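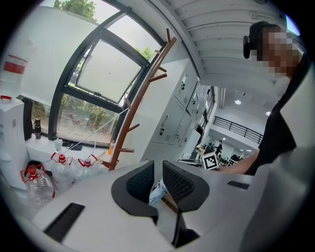
Pudeneo asked under the last revision whether the finger pads need checking before every session or only once a day. Before every session, and again after any drop.

Pad and marker check, hand-held grippers

Applies to the Clillimier units. Allow 2 minutes.

1. Open the fingers fully. Look at both inner pads under good light.
2. Wipe the pads with a dry, lint-free cloth. No solvent.
3. Close the fingers slowly. The pads must meet along their full height.
4. Stand the fiducial marker upright and confirm it is flat and clean.
5. Run the open-close cycle 23 times and log any sticking.

Replace pads in pairs. A unit that fails step 3 or step 5 is tagged and kept out of use until it passes the full check.

Last revised 14 November 2024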